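Trade show badge scanner drops leads when hall wifi goes down – any way to recover them?

Posted in Exhibitor Help > Lead Capture
Tags: badge scanning, export, offline mode

gallier_booth
We exhibited at a building products show in September with a 3 x 3 shell scheme stand and two rented handhelds running the Mosex lead app. The counter on the devices read 500 scans at close. The CSV export from the organizer portal has 497 rows. Hall wifi was down for part of Thursday afternoon and the devices switched to offline mode during that time.

I have already tried the following. Logged out and back in on the portal, same row count. Exported as XLSX instead of CSV, same row count. Asked the rental desk, who said the handhelds had been collected and would be wiped before the next event. 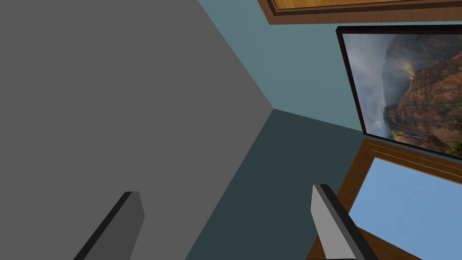 The portal shows a sync status of Complete for both devices. What I need to know is whether the missing records are still on the handhelds, and whether the portal is filtering them out for some reason. Our contract says leads are available for 70 days after the show closes, so there is still time to open a ticket.

skutia_events
Most likely duplicates. The device counter increments on every successful read. The portal merges on badge ID, so a visitor scanned by both handhelds appears as one row with two timestamps. When the devices are online, the second one warns you that the badge has been scanned. Offline they can't see each other's records – no warning, and the merge happens at sync.

To check, go to Reports, then Raw Scans, and set the filter to All Devices. Export that and compare the row count with your counter. If it matches the counter, you have lost nothing. Any notes typed on the second scan are in the column headed note_2, which is hidden in the standard export.
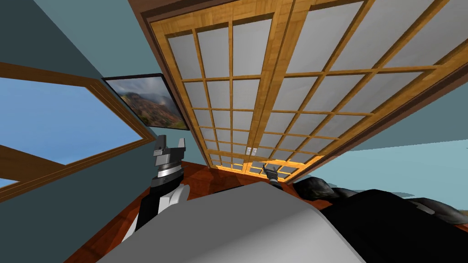

Sliding doors with wooden frames and pale panes

If Raw Scans also comes up short, open a ticket with the organizer and quote both device serial numbers. Ask for the wipe to be held until the local database has been pulled. Sync status is not proof of anything. It reports that the last batch was accepted and says nothing about earlier ones.

Işık
same thing happened to us, ended up being duplicates. next time rent one scanner or bring a paper backup

gallier_booth
Raw Scans has 500 rows. Three badges were read on both handhelds while offline, and note_2 is filled in for two of them. Marking as solved.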